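욕실 세면대 같이 닦으실 분 구해요 (하루 두 시간, 9월 시작)

공감 14 · 댓글 6 · 공유 3

안녕하세요! 저는 작은 숙소 관리팀 Bellik에서 청소 일정을 짜고 있는 사람이에요. 여름 손님이 한차례 빠지고 나니 욕실 쪽 손이 너무 모자라서 이렇게 글을 올려 봅니다. 맡으실 곳은 주로 세면대랑 그 주변이에요.

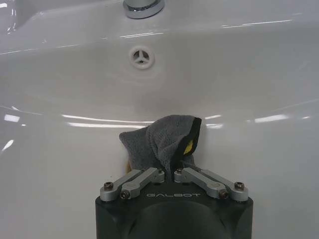
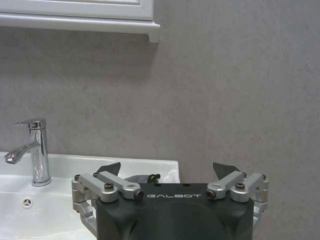 일은 오전 11시에 시작해서 오후 1시에 끝나요. 하루 두 시간이라 길진 않은데, 그 안에 욕실을 꽤 꼼꼼히 봐야 해서 생각보다 팔이 아픕니다(저도 첫 주엔 파스 붙이고 다녔어요). 순서는 보통 이래요. 세면볼 안쪽을 극세사 천으로 위에서 아래로 닦고, 수전 밑동이랑 오버플로 구멍 둘레를 한 번 더 훑고, 뒤쪽 턱이랑 벽이 만나는 선까지 마무리. 흰 도기는 물 얼룩이 마르고 나서야 보이는 경우가 많아서 저는 나가기 전에 꼭 옆에서 비스듬히 한 번 더 봐요. 수전도 손자국이 진짜 잘 남거든요!

벽장이 있는 욕실은 아래쪽 몰딩도 같이 닦아 주세요. 먼지가 은근히 앉아요. 벽장 안 물건은 손대지 않으셔도 되고, 욕실 바닥이랑 샤워실은 다른 조가 합니다.

이런 분이면 좋겠어요
- 청소 경력은 없어도 괜찮아요. 첫 이틀은 Idun Backlund 님이 옆에서 같이 해 주세요.
- 허리를 숙였다 폈다 하는 게 부담 없으신 분
- 한국어나 영어 중 하나로 간단한 메모를 남기실 수 있는 분
- 적어도 두 달은 함께해 주실 분 (더 오래면 너무 좋고요)

천, 장갑, 세제는 전부 저희가 준비해요. 세제는 향이 약한 걸로 쓰는데 혹시 피부가 예민하시면 미리 말씀 주세요, 다른 걸로 바꿔 둘게요. 편한 신발만 신고 오시면 됩니다. 시급이랑 교통비는 연락 주시면 표로 바로 보내 드릴게요. 글에 다 적자니 동네마다 교통비가 달라서 너무 길어지더라고요.

지원은 간단해요. 이름, 사는 동네, 가능한 요일을 적어서 200자 안팎으로 메시지 주세요. 이력서는 안 받아요. 답장은 저나 Teodor Nygård 님이 드리고, 만나서 욕실 하나 같이 둘러보면서 얘기 나누려고 해요. 친구랑 둘이 지원하셔도 돼요, 같은 시간대로 맞춰 볼게요. 궁금한 건 댓글로 편하게 물어보세요~

문의: Bellik 청소팀 채용 담당 | © Bellik | 맨 위로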